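Learning to dye with onion skins

I have a new obsession, and it comes from the bottom of the vegetable drawer. Onion skins! I'd read that they make a good yellow dye, but I never expected the deep, coppery gold that came out of my old soup pot in June.

You need more skins than you'd think. I saved 300 grams, which took me months, and Mirta Cáceres from my knitting group handed over a whole bread bag of hers when she heard what I was up to. Simmer them for an hour, strain, and let the pot cool before any fabric goes in. I soak my cotton in alum overnight first, and it really does hold the color better (my first batch faded to a sad beige by the second wash).

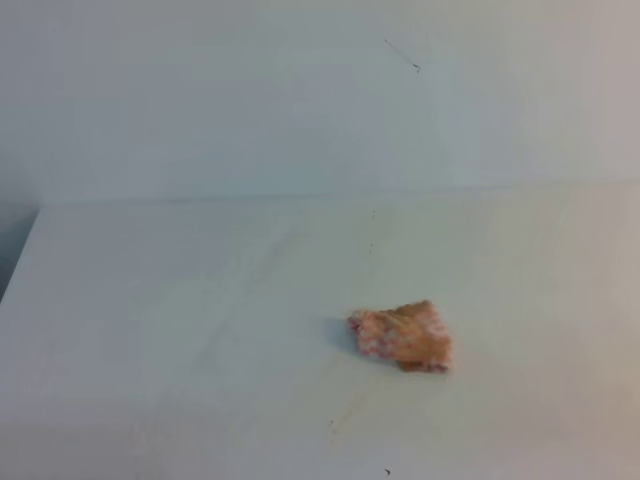
One small piece of cloth on a white table.

Next I want to try adding a pinch of iron, which is supposed to push the gold toward olive green. Loïc Vasseur's book has a chapter on it, and I've read it three times already. After that come avocado pits, for pink. I have eleven in the freezer and my family has been very patient about the guacamole.

If you've dyed with black beans, please tell me how you got blue, mine keeps going gray!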